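Chapter 7
Cloth, Creases, and the Cost of Looking Neat

Last updated: April

Every household runs a small textile business on the side. It takes in raw goods (whatever is on the floor), puts them through several stages of work, and ships them to a drawer, where they wait to be worn for nine hours and sent back to the start. No sensible investor would touch it. Even so, it has outlived empires.

This chapter looks at laundry as household economists look at it, meaning as work that uses up time, space, and goodwill. Chapter 6 dealt with cooking, where at least there is dinner at the end. Laundry leaves you with the same trousers you had before, only flatter. By the end of the chapter you should be able to say what a crease is, why people came to care about creases, and how to set a fair value on an hour spent getting rid of them.

7.1 Why cloth wrinkles

A woven cloth is a grid of yarns passing over and under each other, held in place mostly by friction. Bend it and the fibers on the outside of the bend stretch while those on the inside bunch up. Let go, and the fibers try to return to where they were. Wool is good at this. Cotton and linen are bad at it, and linen hardly seems to try.

In cotton, the long molecules inside each fiber are tied to their neighbors by weak bonds. Moisture and warmth let those bonds slip and form again in a new position. If the cloth is crumpled at the time, the new position is a wrinkle. If it is pressed between a hot plate and a padded board, the new position is smooth. Ironing and wrinkling are therefore the same event, and the only difference is whether anyone was supervising.

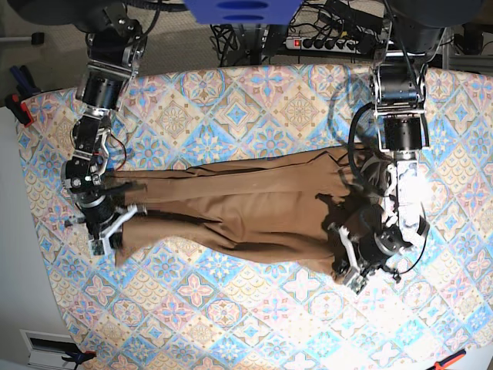 7.2 Who decided trousers should be flat?

For most of history, the answer was whoever had servants. A sharp edge down the leg was a way of announcing that another person's afternoon had been spent on your knees. When the servants left, the standard stayed behind, and the afternoon had to come from somewhere else.

Our running case for this chapter is the town of Brusberg, where the Kontogiannis household survey asked 3,838 residents to keep a laundry diary. Periklis Antoniadis, who designed the diary, had hoped to learn how long people spent ironing. What he learned first was that people round up when they think a neighbor might read the answer. Once the diaries were made anonymous, the typical ironing session shrank by a third, and a category called "hung it in the bathroom and hoped" had to be added to the form.

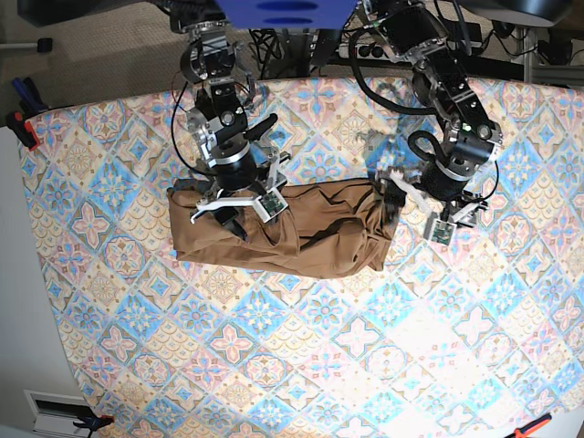 Does folding clothes well save any ironing?
It saves a good deal, provided the folding is done soon after drying. Cloth left in a heap is pressed by its own weight along whatever lines it happens to fall into. Trousers folded along the leg seams get one long crease in a place where people expect to find one.

7.3 Pricing an hour at the board

There are two common ways to value unpaid work. The replacement method asks what you would pay someone else to do it. The opportunity method asks what you could have earned in the same time. The first makes ironing look cheap. The second makes it look ruinous, especially if you are a dentist.

Michalis Kokkinos tried both on the Brusberg diaries, using the price list of Dromia, the one pressing shop in town, as his replacement cost. He then added a third figure, the amount people said they would accept to go out in wrinkled clothes for a week. Most named a sum well above the shop's weekly bill, and 5 diarists pointed out that they were doing it already and asked to be paid in arrears.

Keep these three figures in mind as you read. They disagree with each other all the way through the chapter, and we will not be making peace between them until Chapter 9.

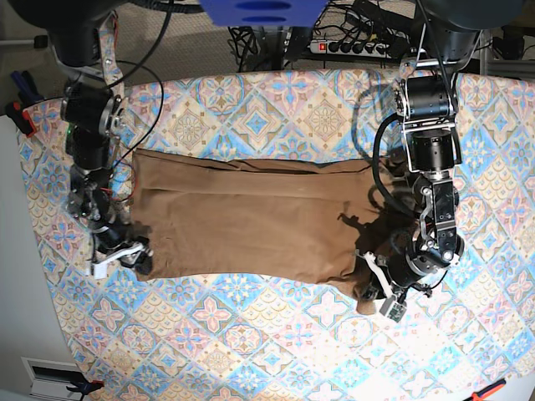
Figure 7.3. Trousers folded lengthwise, leg over leg.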